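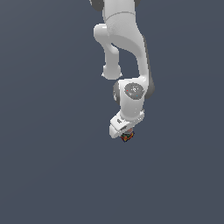
Condalton defence lecture series: worth the trip?

marlpit24
Went to the February talk on defence procurement and loved it! Two hours on how a ministry decides what to buy, and I could have sat through another. The speaker used the Vusa patrol boat order as the main case (three budgets, two governments) and made the paperwork gripping. Anyone going to the next one?

quillback
I was there too. Good speaker, but far too kind to the ministry. The Vusa order ran late because the requirements kept changing, and that got one slide.

marlpit24
Fair, though the questions at the end went into it properly. Did you stay for those?

quillback
Left for the Carkmont train, so no. Still think it belonged in the talk.

oddharbour
Disagree with quillback. Changing requirements are normal when the threat changes. I'd sooner have a late boat than the wrong one.

quillback
We got both, if you ask the crews.

tansy_lane
Next one is 2026-09-05, on alliances and basing, same hall. Zapata are printing the reading list and it's a cracker. I've booked!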